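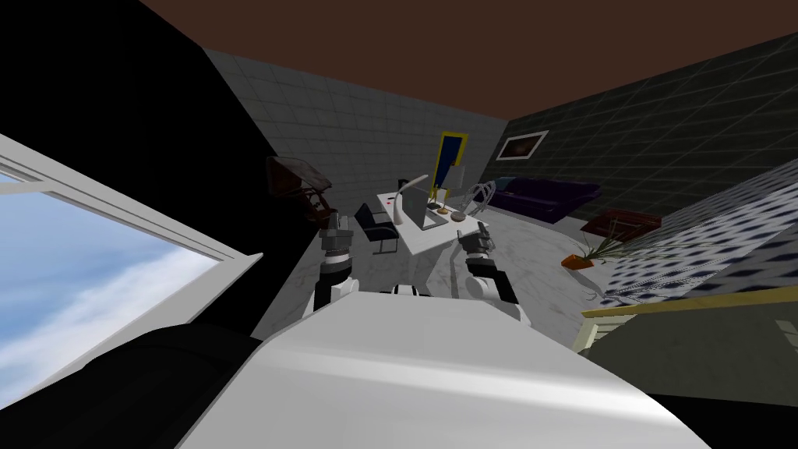
Osvaldo Vasconcelos told us at our first meeting that a study room is too warm long before the students in it complain. We wrote this sentence on the first page of our notebook, and it became the starting point of our project.

Prikila Study House – Report on Room Temperature and Window Opening

1. Purpose

Our group wanted to know if students open a window when the air gets too warm, or if they simply leave earlier. The building manager at Prikila gave us permission to work there in February, when the heating is on all day.

2. Method

We asked 120 students to fill in a short form, and 29 of them also agreed to a talk of ten minutes. We placed two thermometers in the building, one in the Marard room on the north side and one in the Rocha room, which gets sun after lunch. We read them every hour until the evening. The forms asked how warm the student felt, how long he or she stayed, and who opened the window last.

One problem was that the first form used the word "comfortable", and many students understood it to be about the chairs. We changed the question after the second day and did not use the old answers.

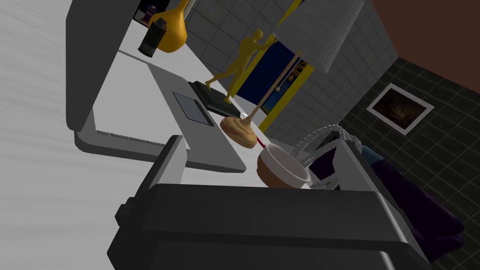

3. Results

In the Rocha room the temperature went up by almost 2 degrees between noon and three o'clock. In the Marard room it stayed nearly the same. Only 17 students said that they had opened a window themselves. In the talks, the most common answer was that they did not want to disturb the person sitting closest to it.

4. Discussion

We expected that the warmer room would have more open windows, but our forms do not show this clearly. Students who sat alone opened the window more often than students in a full room. We would like to repeat the work in a month without heating – the Bamwood building next door could be used for comparison, because its rooms have the same size.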